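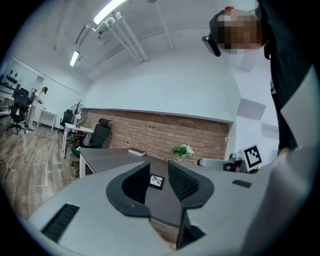

塔洛玛(Talomar)社区图书馆延长还书期限

2020年5月3日

塔洛玛社区图书馆宣布,闭馆期间所有外借图书的还书期限统一延长,读者无须办理续借手续,逾期费一律免收。

该馆自3月起暂停开放。馆方公布的数字显示,目前仍有2,701册图书在读者手中,其中216册已有其他读者预约。预约记录全部保留,恢复开放后按原有顺序通知取书。

馆长扎伊娜卜·奥努奥哈(Zainab Onuoha)说,最近接到的电话大多是问罚款的。“有人担心书在家里放久了要赔钱,我们已经把系统里的逾期计费关掉了,三月以后产生的费用也会清零。”
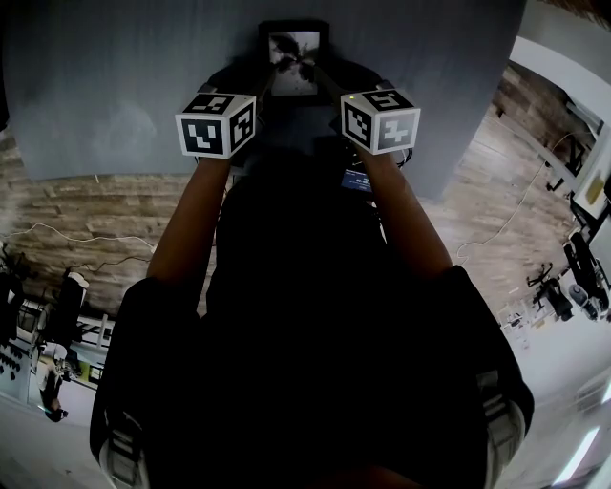 闭馆期间能不能先把书还回去?

正门旁的还书箱目前已经封闭,请读者把书留在家中,等图书馆公布恢复还书的日期后再归还。

馆方同时提醒,不要把书放在门口台阶上。上个月工作人员在门外捡到23册书,有几册淋了雨,封面已经变形,只能报损。这些书的借阅记录已经注销,不向读者追究。

馆际互借的图书也适用新的期限。从贾斯塔诺(Jastano)分馆调来的201册书原定四月底退回,两馆商定推迟,

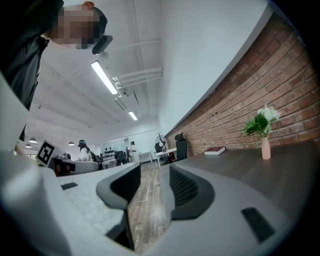 具体时间等班车恢复运行后再定。索蒂耶(Sotier)路的流动借书点同样暂停服务,原有的借书证继续有效,证件在闭馆期间到期的,自动顺延至恢复开放后三个月。

电子书借阅不受影响,每人每次可借的数量由四本增加到八本。还没有开通电子借阅的读者,可以凭借书证号打电话办理,服务台工作日上午九点到下午四点有人接听。

奥杜科亚(Odukoya)阅读室原定本月举行的旧书义卖取消,已经收到的捐书暂存库房,新的捐书暂不接收。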